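The Plate Comes First
January
By the Food and Home desk

There is a drawer in my kitchen where the plain white plates live, and I have barely opened it since the autumn. Colour did that. One red dinner plate, bought on a whim at the Baratico market on a wet Thursday, and suddenly a boiled egg looked like an occasion. I went back for a green one, dark as a bottle, and then I was lost.

Coloured tableware has been creeping back for a while, and the small makers are having a lovely time with it. Kallo, who work out of two rooms above a bicycle shop, now mix 22 glazes and are still adding to them (the latest is a mustard that makes tomatoes look almost indecent). Last year they sold 2,515 plates, and the reds went first. Uteo take a quieter line, with deep greens and inky blues on wide rims that leave a good margin round the food. I love a wide rim! It gives you somewhere to rest a crust, and it makes a small helping look as if somebody meant it.

The fun starts when you think about what goes on top. Vegetables are the best paint box going, and most of us own one without noticing. Put an aubergine next to anything green and the purple goes almost black, with that paler bit at the tip glowing like the inside of a shell. Orange on dark green is better still. A chunk of carrot, a spoonful of squash, half an apricot: all of them jump. Red is trickier and rewards a bit of nerve, so try it with pale things first, such as potatoes, white beans or a plain bun with butter.

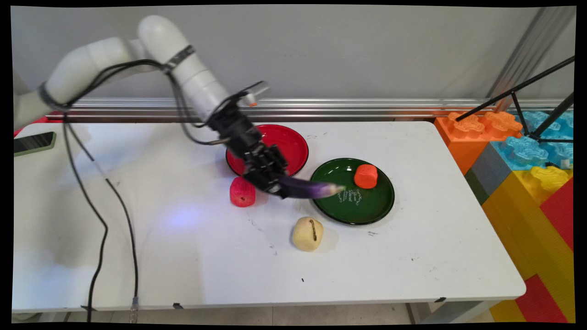

Does a dark plate make food look dull?

Only if the food is dark as well. Brown stew on bottle green can look gloomy under a kitchen bulb, but a squeeze of yoghurt or a scatter of chopped herbs sorts it out, and anything orange, yellow or pink will look brighter than it does on white.

Light matters more than people expect. At Jara, the little supper room behind the Baratico arcade, they keep the tabletops white and bare and let the plates do all the work, and at lunchtime the whole place looks like a box of sweets. They own 268 plates and hardly any two neighbours on a table match. The kitchen picks the colour when the order goes up, so the beetroot might come to you on red one week and green the next. I have eaten the same beetroot on both. It was a completely different mood on the green, cooler and a bit more grown-up, and I would happily have gone round again.

If you want to try all this at home, start with two plates and a bowl of whatever is in season, and move things about on the table before you cook any of it. Children are brilliant at this part. Hand them an aubergine, a peach, a potato and a choice of plates and they'll find pairings you would never have dared.

As for looking after them, most glazed plates are happy in the dishwasher, though Kallo ask you to wash the red by hand for its first few outings. Stack them with a sheet of kitchen paper in between. Mine sit on an open shelf by the window, red in front this month, and the mustard one is on order.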